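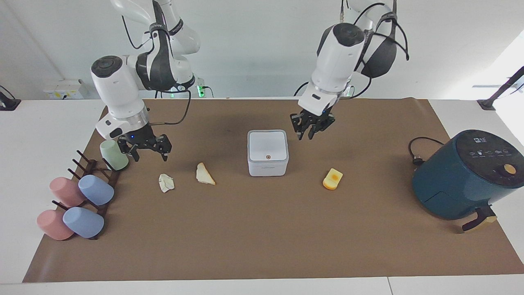
Feltero filler, 3 sessions for 1,000?

murdo_n
Clinic in town wants 1,000 up front for three sessions of Feltero under the eyes. They say it lasts two years. Has anyone had it last even one?

kan_sf
Mine had gone by September. I paid 2,000 all in and wouldn't do it again.

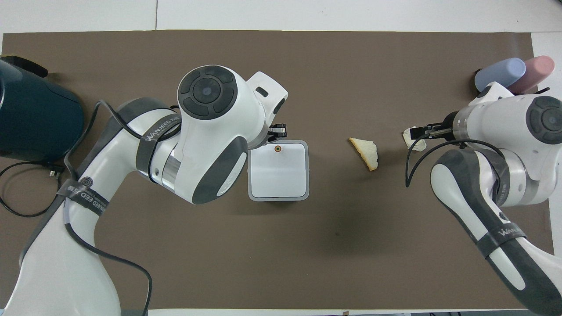
The consultation took 10 minutes and most of that was the price list. Ask who is holding the needle.

vitoria_b
Bit harsh. Mine still looks fine and I went to a nurse.

murdo_n
Fine after how long though?

vitoria_b
Five months.

kan_sf
So was mine at five months. Don't pay for all three in advance, whatever discount they wave at you.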